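Tiles, trams and a very good scone: our day at the Rargate works

I have wanted to see inside the Calloway tile works ever since we redid our hall floor, so when Harriet Nakamura rang to say she'd got two places on the spring open day I said yes before she'd finished the sentence. It meant the 7.33 from Surnlow and a change at Stikunport (cold platform, no kiosk) but we were at the gates by ten, and there was already a queue!

They take you round in groups of 8. Ours was led by Juniper Quintanilla, who has worked in the glazing shop for years and clearly loves it. She started us in the clay store, a huge shed that smells like a riverbank, and then on to the presses. I had imagined something quiet and fiddly. It is tremendously loud - you feel each thump through your shoes - and the tiles come out soft and grey and so delicate at the edges that we were told firmly to keep our hands in our pockets.

The glazing shop was my favourite. Most of the plain colours go through under a sort of curtain of glaze, but the relief tiles are still done by hand at a long bench by the windows, and we were each allowed to have a go on a reject. Mine was meant to be a leaf. Harriet's was a proper heron, with reeds, and a woman from the next group asked if she could photograph it.

After that came the kilns. You can't go right up to them, but there's a viewing gallery and a wall of test pieces, 548 of them, all fired to work out one particular green for a railway station. I could have stayed there an hour. Some had gone brown, some had crackled beautifully, and one near the bottom was a lovely murky turquoise that I would have taken home on the spot.

We had lunch in the old packing hall (cheese scone, enormous, still warm) and then wandered round the kitchen displays upstairs. I'm a sucker for plain white squares with thin grey grout, and a little black and white check along the bottom sets them off so well. Harriet thinks it would look busy in a small kitchen. I've been measuring mine ever since.

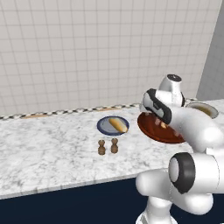 White squares, checked border and marble worktop, with a dark navy cabinet below.

The shop sells seconds by the box and we came away with as many as we could carry, which was a mistake on the walk back to the station. Parking is free if you drive, and the stairs to the gallery are steep, but there is a lift if you ask at the desk. The next open day is in July and booking is by phone only. I'm going again, and this time I'm practising my heron first.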